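Vedotwood Shared Workshop
Home arm build, handout 2: the kitchen counter in simulation
Notes by Girish Sachdeva, revised 2023-07-25

Before you power up the arm on the bench, your controller has to run on the simulated counter. Load the Brondero kitchen file, set the arm to its home pose and save a still from each camera view.
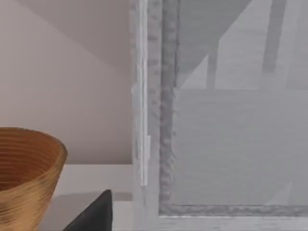
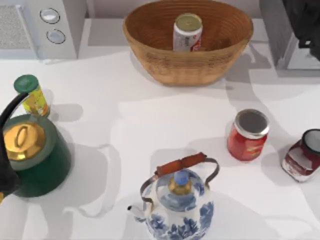 Fig. 1 (first) and Fig. 2 (second). Rendered views from the kitchen file. The gripper is at upper right in Fig. 2.

Camera placement
A view like Fig. 1 is mostly wall and grey panel, with part of a bowl in the corner. It's no good for picking a target. Use it to check clearance beside the grey structure, then switch to a view like Fig. 2 for planning.

Choosing a target
Start with the yellow can. It has straight sides and a flat approach. Leave the two kettles until your grip code is steady - both have handles that arch over the lid, and a straight drop from overhead will hit them. The jars can be your second target.

Shadows
If you find objects by brightness, the grey patches on the white counter will come up as false edges. Raise the threshold or turn shadows off for the first runs, then turn them back on.

Settings
Gripper opening limit: 55 mm
Physics steps per run: 2,000
Contact flag: set to Allow for the fingers only. Leave it off for the forearm links.

Moving to the bench
The Donati servo board uses the same joint order as the file, but joint 2 is reversed. Change the sign in your config and test with the fingers removed. Bring your log from the last clean run - you'll need it for handout 3.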